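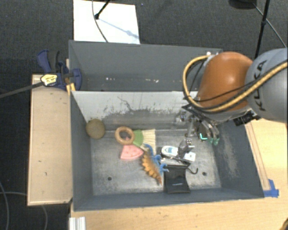

Chaminda Weerasinghe wrote that picking stuff out of a bin is basically solved, so clearing up after kids can't be far behind, and I've been chewing on that ever since. Is it true? I've got a playroom and a small repair shop in Gilville, and both floors look the same by June. Can I buy anything yet that sorts a mixed pile — soft, hard, shiny, whatever — and puts it where it goes?

Bautista Henríquez
Posted at 9:40 pm

Short version, no, not for a house. I worked on a sorting line for a while and the arm did fine with boxes all one size. Mix in a brush, a floppy pouch and something see-through and it slowed way down. Shiny and clear things were the worst for the cameras. Ours took more than 60 tries on one bag of odds and ends before we gave up and used our hands. For the shop, if your parts are all alike, maybe. Ask for a demo with YOUR junk, not theirs.

Telma Bustos

get a robot vacuum and pick up the toys first lol. mine ate a sock

Hipólito Sosa

I'd split it up. Picking things up is one job and knowing where they belong is another, and the second one is different in every house. I keep 250 labeled drawers in my shop and I still put things in the wrong one!

Aoife Lynch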